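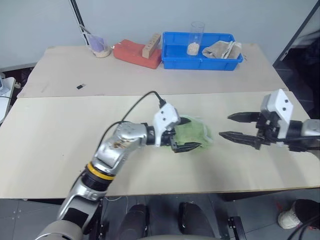
5/23/21 Menska office refit, notebook, A. Claeys

Spent the morning on the second floor with Koen Prins going over the reception wall. The drawings give the run from the lift lobby to the first column as 2,566 mm. We taped it twice and got the same figure both times, so the joinery shop can cut to that. The skirting is out of level toward the window end and will need scribing on site.

Meeting rooms. The client now wants the two small rooms merged into one and the big one left alone. That frees up one door set and one glazed panel, both already ordered from Van Dijk. I asked whether they can take the panel back. They said no on the glass, yes on the frame. Koen thinks we can use the glass at the print area if we drop the transom. Need to check the height before promising anything.

Carpet tile. Old stock is 500 x 500, new range comes in at 600 square, so we can't mix them along the corridor as planned. Options are to put the change at the fire door, where there is a threshold strip anyway, or to replace the whole corridor. I prefer the fire door. Koen is pricing the corridor so the client can see both.

Floor area for the open plan came out at around 676 sq m once the merged room was taken off. The lighting layout was done on the earlier area and the last row of fittings now lands over the storage wall. Sent a marked-up plan to Prirnville and asked them to shift that row toward the desks.

Acoustics. Clapped in the empty corner office again with the door shut. Still a flutter between the plaster wall and the glass. Felt panels on the plaster side only, full height, same gray as the Hirthorpe job. No need to treat the ceiling in there yet.

Paint samples on the north wall: the warmer white reads yellow next to the window frames. Going with the cooler one. Second coat of the blue is patchy near the socket boxes and the painter knows.

To do
Height at print area (Koen)
Reply to Van Dijk on the frame credit
Revised door schedule, take out the small meeting room set
Ask the client who signs off the signage. It has to go out by early June or the reception wall gets closed up without the cable feed.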